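**Desk** (also *writing table*, and in my grandmother's house just "the table with the bills on it")

I've been adding furniture pages to this wiki for a while now, and the desk is the one I kept putting off because there's so much of it! A desk is a table meant for reading, writing or office work, usually with somewhere to put your things: drawers, pigeonholes, a shelf, a lid. Take all the storage away and people start arguing about whether you've still got a desk. I say you do, if you sit at it to work.

## Where the word comes from

English got "desk" from the Medieval Latin *desca*, which goes back to *discus*, the same root that gave us "dish" and "disk." Early desks were often just sloped boxes you set on a table, handy for holding a heavy book at a decent angle. (I tried copying recipes on a sloped board for a month and my neck loved it. My pens rolled off constantly.)

## Main types

- **Pedestal desk.** A flat top resting on two stacks of drawers, with a gap for your knees.
- **Secretary.** Drawers at the bottom, a hinged front that drops down to write on, often a bookcase on top.
- **Rolltop.** Slats that slide down over the whole mess. My favorite, and a pain to repair when the canvas backing goes.
- **Writing table.** Long legs, one shallow row of drawers under the top.
- **Corner or curved desk.** The top bends so that more of it is within reach. These took off with bulky computer monitors, which needed the depth.
- **Standing desk.** Much older than the office fad. Clerks worked at tall ones in the 1800s.

## Height and size

Most fixed desks sit around 30 inches off the floor, which is on the tall side for me and for plenty of other people. Xuelian Yao, who wrote our chair pages, keeps reminding me that the chair and the desk have to be sorted out together, so go read hers too.

## Drawers

Old drawers run wood on wood, and a rub of candle wax does wonders for a sticky one. Newer ones ride on metal slides with rollers or ball bearings. The shallow drawer in the middle is often called a pencil drawer, though mine holds batteries, stamps and a spare key to a house I moved out of years ago. Fancy antique desks sometimes have a hidden compartment behind the pigeonholes, and yes, I have checked every single one I've ever owned.

## Still to do

I'd like a proper section on school desks, especially the kind with the seat attached and a hole for the inkwell. The lap desk deserves its own page, I think. If you know anything about ship captains' desks, please jump in on the talk page!

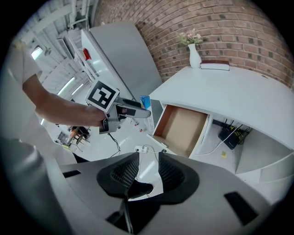

*White desk with a curved top and an open drawer.*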